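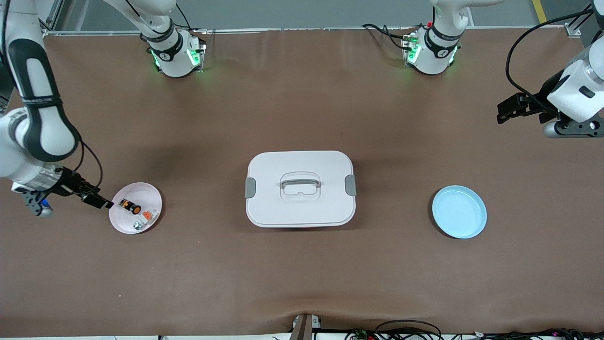 Odds and ends table is back at Lostmont, and it's staying until the summer

Good news for anyone with a drawer they can't shut. The small things table has been set up again in the side room at the Lostmont, and I popped in this morning meaning to stay ten minutes and came out well after lunch (sorry to whoever was waiting for me at the bank).

If you missed it in March, the idea is very simple. You bring the bits and pieces that have been rolling about at home -- buttons, battery covers, the odd brick from a building set, keys to goodness knows what -- and you sort them properly at a decent sized table with a cloth on it. What you want to keep goes back in your bag. What you don't want goes into a storage box and gets passed on to the swap shelf in the corridor, where somebody else can have the fun of wondering what it is!

I do love that they've kept the brown cloth. In March there was a bit of grumbling that it looked like a school exam was about to start, but small pale things show up on it beautifully and they don't skid off on to the floor either. My mother used to sort her button tin on a bare tray and you could hear it three houses away.

The plates are back too, a pale pink one and a light blue one. Pink is for things still to be looked at and blue is for things that have been decided on, and the lidded box stands in the middle between them. I was sure I'd muddle the two, and I did, twice, but after a while it goes in. The great thing is that you only put a few bits on the pink plate at a time. I'd brought an entire biscuit tin and was all set to tip it out in one go, and Valentin Holzer, who was on the door, came over very politely and asked me not to. A little handful, then another little handful. It's slower and it's far more restful, and I noticed things I'd have swept straight past, such as the tiny hinge pin off my reading glasses case, missing for two years.

Valentin has been keeping an eye on the numbers, and he tells me 131 people came through in March, which is far more than he'd bargained for when he booked the room. Between them they put 681 items on the swap shelf. He'd love to see that reach 1000 this time round, and judging by what I saw coming out of coat pockets today I don't think he'll have any trouble at all.

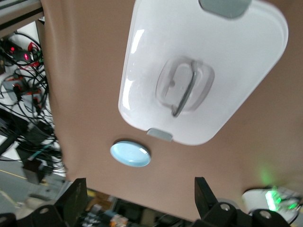 I should say a word about the storage box, seeing that three people asked me about it on the way out and I'd only just sat down. I don't know where it was bought, but it's the white kind with rounded corners, a grey clip on either side and a carrying handle set down into the middle of the lid. That handle is what sold it to me. My own box at home has one that sticks up, so nothing will ever stack on it, and I've been cross about it for ages. With the handle sunk in you could put another box on top, or a pile of magazines, and slide it under the bed. One small tip, do both clips up before you lift. I've learnt that one the hard way with a box of beads and a flight of stairs.

There's a second half to all this which is new. Lullard, the little repair shop next to the chemist, has offered to go through anything on the swap shelf that looks like a spare part, so if you've got a lamp with no switch or a toy missing its wheel, leave a note in the book and they'll try to match you up. And the café, Vendutano, is doing a cheaper pot of tea for anyone who turns up with a tin under their arm. I had the tea. I also had the lemon slice, which isn't cheaper but I'd recommend it anyway.

The Zürcher fund has put up 1000 pounds to keep the side room heated and open, so there's no charge and you don't have to book. The table's free from ten until four whenever the building is open. Children are very welcome, though very small ones should have a grown-up sitting right beside them, as you'd expect with so many swallowable bits about.

A few things they can't take on the shelf: loose blades, medicines, and batteries of any sort (there's a separate tub for batteries by the front desk). Foreign coins are fine, and so are single earrings, which I was pleased to hear as I have a good many. If you find something that's obviously precious, hand it in at the desk and it'll be kept by for the owner.

I went home with half a tin, one mended glasses case and somebody else's rather nice brass hook, which now wants a wall to go on. I'll be back with the drawer from the hall next. If you see me there, come and sit down -- there's plenty of room on the other side of the table and I could do with a second opinion on the keys.

Posted 2018-05-03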